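4.2 Budgeting for a two-arm folding cell

The purchase list in the original proposal had 3 headings: arms, computers, and furniture. By the end of the first September it had 9. Most of the added headings were small items that no vendor quote had mentioned, and they are the subject of this section.

We asked for quotes from Utico and McIver for a pair of table-mounted arms with parallel grippers. The two quotes were close on the arms themselves and far apart on what came with them. Utico priced brackets and wrist cameras separately. McIver included the brackets but left out power supplies and all cable past the first joint. We bought from McIver and then spent a further $1397 on power supplies, cable, and mounting hardware before the first garment was folded. None of this was in the plan. A lab that is comparing quotes should ask each vendor for a list of every part needed to go from a bare floor to a moving arm, and should compare those lists before it compares prices.

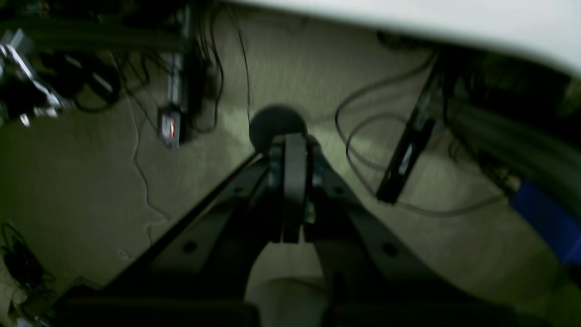
Cable was the item we estimated worst. The proposal allowed for straight runs from the arms to the computer. In practice a cable on a moving joint needs slack, and the slack has to be bought along with spares. We now budget cable as a yearly cost, in the same line as fingertips and fasteners. Over the first year that line came to $723 for one cell. The Ernmont site kept no separate record, so we can't say whether the amount is typical.

Table size also affects the budget – more than we expected. Shirt folding needs both grippers to reach opposite ends of a garment laid flat, with room left over for the fabric to be turned. Our first table was chosen to fit the room and was too narrow for adult sizes. The replacement has a plain white top, as shown in Figure 3, and cost less than the staff time spent trying to work around the first one. Bins for garments before and after folding should be counted as part of the floor plan, because they take up space that is easy to promise to something else.

Figure 3. Two-arm cell with a short-sleeved shirt on the work surface. Each gripper holds one end of the garment.

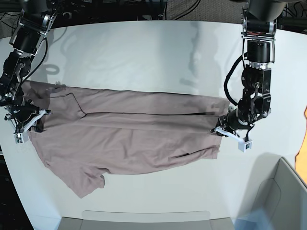 4.3 Staff time and training

The Prilwood budget form has one line for staff, and we filled it in with setup hours only.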